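Sort Your Craft Drawer in One Evening

I love a good tidy-up, and small craft supplies are my favorite thing to tackle! Buttons, ribbon ends, glue sticks, all those odd markers – they spread everywhere, and then you buy a second pair of scissors when the first is hiding under the felt. My way of dealing with it needs some bins and a clear table, and you can be done before bed.
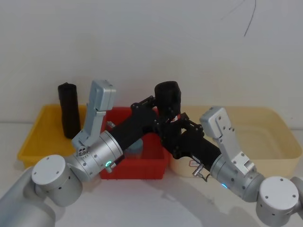
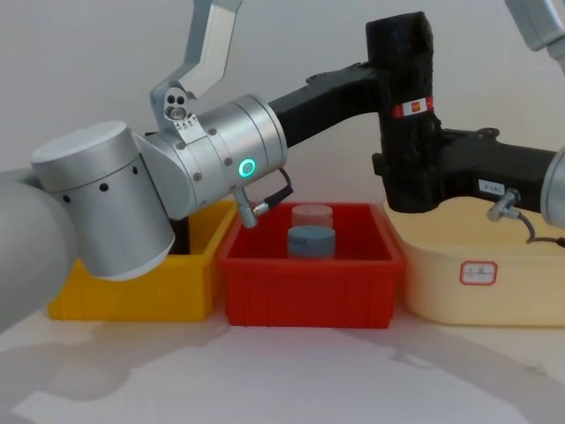

Different colors make sorting so much faster.

Step 1. Tip out the whole drawer. Yes, all of it, even the stuck bit at the back. Wipe the inside with a damp cloth and leave it open to dry while you work.

Step 2. Give each bin one job. I use Keep Close for things I reach for every week, Keep Away for seasonal stuff and big projects, and Pass On for anything I haven't touched in a year. Write the names on masking tape if you have helpers.

Step 3. Pick up one thing at a time and drop it in a bin. Go quickly! If you're stuck on something for longer than a few seconds, put it in Keep Away and move on. Test pens on scrap paper as you go, and throw out the dry ones right then.

Elibariki Magesa wrote to me that sorting beads this way is hopeless unless you bag them first, and that a muffin tin works better than any bin for the tiny ones. I tried the muffin tin in September and I'm sold – it's great for snaps and safety pins too.

Step 4. Measure the drawer before you buy dividers. Mine is 39 cm deep inside, and I once came home with a lovely set that wouldn't go in (it now holds seed packets in the shed). Cut-down cereal boxes do the job just as well, and you can trim them again if your supplies change.

Step 5. Load the drawer from the back. Spare stock goes in first, then the everyday things at the front where your hand lands. Stand the glue sticks upright if there's height for it, and lay scissors with the handles toward you.

The Pass On bin goes straight by the front door. Schools and after-school clubs are often happy to have leftover paper and yarn, so call and ask what they can use.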